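Chapter 6
Working with Cloth

What you need from earlier chapters: coordinate frames (Chapter 2), the grasp checklist (Chapter 4), and the logging sheet from the end of Chapter 5. If you skipped the logging sheet, go back and get it. I'll wait!

I teach the second-semester robotics project class at Starnness, and this is the chapter my students ask for in week one and grumble about by March. Up to now everything you have picked up has been polite. A block has six faces, a mug has a handle, and both of them look the same after you let go as they did before you grabbed. Cloth doesn't do that. You touch a sleeve and the collar moves. You lift the collar and the sleeve folds under where you can't see it, and now your nice plan is about a shirt that no longer exists.

We'll follow one student project all the way through the chapter, the one the class called Petek. The assignment fit on an index card: take a garment lying on a bed, get it flat enough to work with, and put it on a hanger. Four people signed up (Teodora, Kátia, Geeta and Stojan), which is a good size for this, because somebody has to run the robot, somebody has to watch the logs, somebody has to reset the bed and somebody will always be looking for a cable. They had 10 weeks. I thought that was generous when I wrote the syllabus.

The first thing I want you to notice about a job like this is how much of it is looking. Before any finger closes on anything, you need to decide which camera you trust for which question. A head camera gives you the whole bed, more or less, and it is good for "where is the shirt?" A wrist camera travels with the fingers and is good for "am I about to pinch what I think I'm about to pinch?" It also sees a great deal of things you don't care about, depending on where the wrist is pointed, and your software has to live with that. A wooden dresser and a mirror will sit happily in the wrist view while the cloth you want is down out of sight under the fingers.
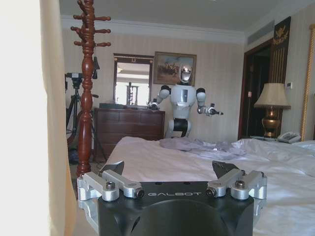
Why practice on a bed when a table would be easier to set up?

A bed is soft, so the surface gives when the gripper presses on it, and the height you measured a minute ago is now a little wrong. That's the exact problem we want you to meet early. On a hard table you can get away with sending the fingers to a fixed height and closing them. On a mattress the same command either pinches air or drags the sheet along with the shirt, and you have to learn to tell those two apart from the data.

Geeta took that second failure personally, by the way. She spent a whole afternoon on what we started calling "the sheet question": when the gripper closes and comes up with fabric in it, whose fabric is it? Color helps if your garment and your bedding are different colors. A cream shirt on a white duvet is a mean test, and I recommend it for exactly that meanness. Her working answer was to lift a small amount, stop, and compare the picture with the one from before the lift. If the whole neighborhood moved, you've got the bed.

6.1 Choosing where to grab

Most beginners grab the nearest piece of cloth. I did too, the first time. The nearest piece is easy to reach and usually useless, since a random fold in the middle of a shirt front tells you nothing about where the rest of the shirt is going to hang. What you want is a landmark, a part of the garment you can recognize and that has a known relationship to the other parts. For a shirt the good ones are the collar, the shoulder seams and the cuffs, and I'd rank them in that order for hanging. The collar is thick, it holds its shape a bit, and once you have it you know roughly which way is up.

So the Petek plan began with the left arm on the collar and the right arm waiting, open, somewhere it couldn't bump anything. I like a waiting arm to be parked on purpose. Write its parked position down in your plan just like any other step. Students love to leave the second arm "wherever it ended up," and then the first arm swings through that spot two moves later and we all get to hear a noise.
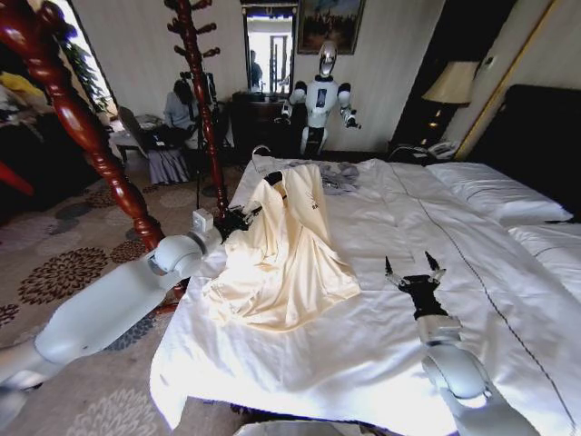
Kátia Frota objected to my ranking in the margin of an early draft, and I'm leaving her note in, because I think she has a point: "Collar first is fine if the shirt is face up. When it's face down the collar folds over on itself and you grab two layers and don't know it. I'd take a shoulder seam and turn the shirt over before doing anything clever."

Try both. There's a lab at the end of this section that makes you do it with the shirt face up and then face down, and I'd be curious whether your class splits the way mine did. (Stojan sides with me. Teodora and Geeta side with Kátia. We have stopped discussing it at lunch.)

Two layers in one pinch is worth a paragraph of its own. A two-finger gripper reports how far apart its fingers are when they stop closing, and thin cloth makes that number very small, so one layer and two layers can look nearly the same. Don't lean on it alone. Pair it with a second look from the wrist, or with a tiny sideways rub of the fingers, which tends to make an upper layer slide over a lower one. The rub takes patience to tune. Too little and nothing slides, too much and you've wadded up the collar you worked so hard to find.

6.2 Keeping a room honest

I also make everyone draw the room. A real sketch on paper, with the bed, the furniture, anything standing on the floor that has legs, and where people sit. It feels like kindergarten and the students roll their eyes, and then they use that sketch every single session. Reach limits go on it. So do the windows, because daylight moves across a bed during the afternoon and a bright patch on pale fabric can fool a cloth detector into seeing an edge. Mirrors go on it in red. A mirror shows your detector a second room with a second set of everything, and if you haven't told the software to ignore that rectangle it will cheerfully try to reason about people who are standing behind you.

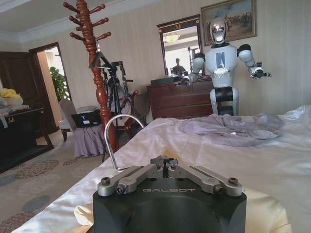
Figure 6.3 Looking out past the gripper, toward the mirror, the coat rack and the humanoid robot beyond the bed.

Jasmina Kelmendi, who teaches the other section, has her students mark each item on the sketch with an F for fixed or an M for movable. I stole this immediately. Chairs are M. Tripods are M even when everybody swears they are F. A pile of clothes is M and also changes shape, so we gave it a little wavy M, and now half my students draw wavy Ms on things that have no business being wavy.

6.3 Bringing in the hanger

Up to this point only one object in the job has been floppy and nothing else has been moving. Now add a hanger, which is stiff, thin, awkwardly shaped, and has a hook on top that wants to catch on whatever is near it. One gripper has to hold the hanger while the other one manages the cloth, and the two arms can't be planned separately anymore.

Start by deciding which hand holds which. It sounds trivial, and the Petek team changed their minds three times. Their final arrangement gave the hanger to the left arm and left the fabric to the right, with the garment laid out close to the foot of the bed where both arms could reach it. They practiced with a plain cotton shirt and later with satin, and satin is a different animal altogether. It's slippery, it shines, and the shine moves when the camera moves, so a highlight that looked like a fold from one angle vanishes from the next.

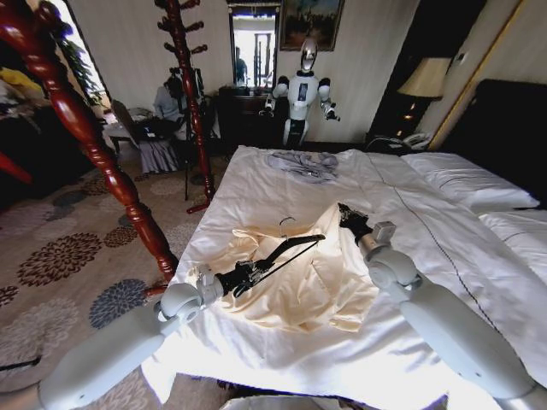 With slippery fabric you'll want one hand doing nothing except holding still. Press the top edge down near a shoulder, keep it pressed, and let the other arm do the traveling. We call this pinning. It costs you a hand, and with only two hands that's expensive, but a garment that's free at every edge will simply follow the hanger across the bed like a puppy.

The order we teach is: lay the hanger across the upper part of the garment, check where the hook is, pin one shoulder, slide the near end of the hanger in under the fabric, unpin, re-pin on the other side, slide the far end. Write each of those as its own step, each with its own check at the end, and give each check permission to say "go back one." Stojan's first version could only go forward. It was very fast and it hung up a lot of imaginary shirts.

By the end of the term the team's log ran to 426 attempts, counting every one that was stopped early, and the log is a better textbook than this one in places. We'll read parts of it together in 6.5. For now, pull out your logging sheet and add three columns: landmark grabbed, layers in the pinch (your guess, then what you found when you checked by hand), and which arm was pinning. Leave the notes column wide. You'll want room to write things like "sleeve went under, no idea when."

Before you go on to 6.4, do this warm-up with a partner and no robot at all. Put a shirt on a bed. Each of you may use one hand, thumb and first finger only, and you can't talk. Get it on a hanger. Then write down every step you took, including the ones you undid, and bring the list to class.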